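Right, rice paper rolls. My friend Nanami Tsuji taught me to make these one December when it was far too cold for salad, and I've been making them ever since!

For the filling: cook a small bundle of rice vermicelli, rinse it under the cold tap and leave it to drain. Cut a carrot and half a cucumber into matchsticks, tear up a few lettuce leaves and pick plenty of mint. I put in tofu, fried until golden, but leftover chicken is lovely too.

For the dip: stir two big spoonfuls of peanut butter with a splash of soy, the juice of a lime and enough warm water to loosen it. Add chilli if you like (I always do).

To roll: fill a wide dish with warm water and slide in one rice paper for 5 seconds. It'll still feel stiff when you lift it out - don't worry, it carries on softening on the board. Pile your filling near the bottom edge, fold the bottom over, tuck in the sides and roll it up snugly.

Keep the finished rolls apart on the plate or they'll stick and tear. They'll sit happily under a damp tea towel for 45 minutes, then the edges start going chewy.

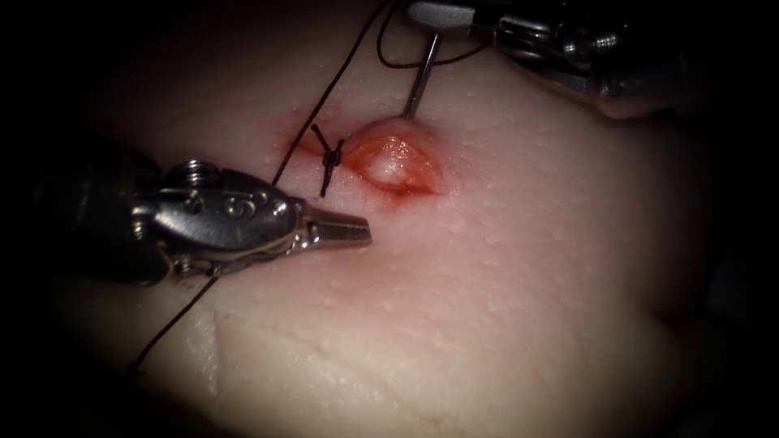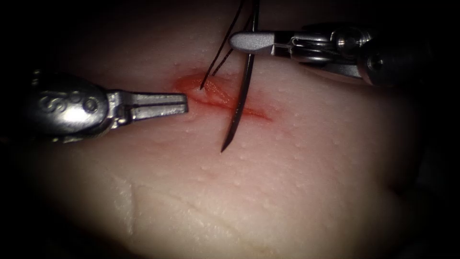
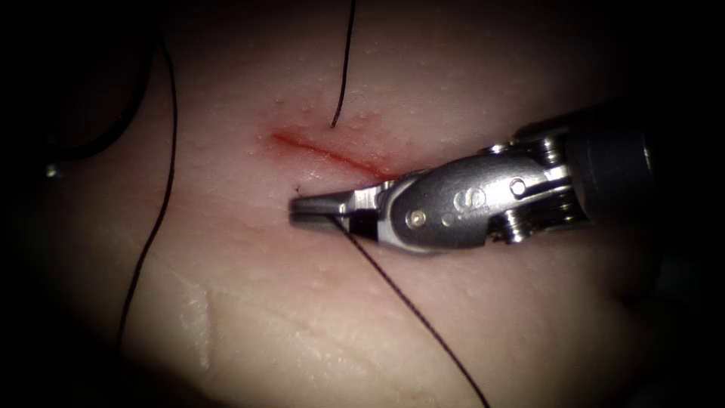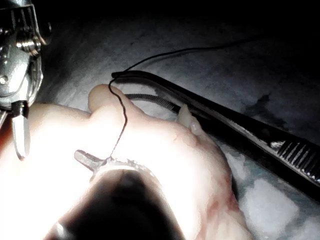 Close-ups, all four from the same place.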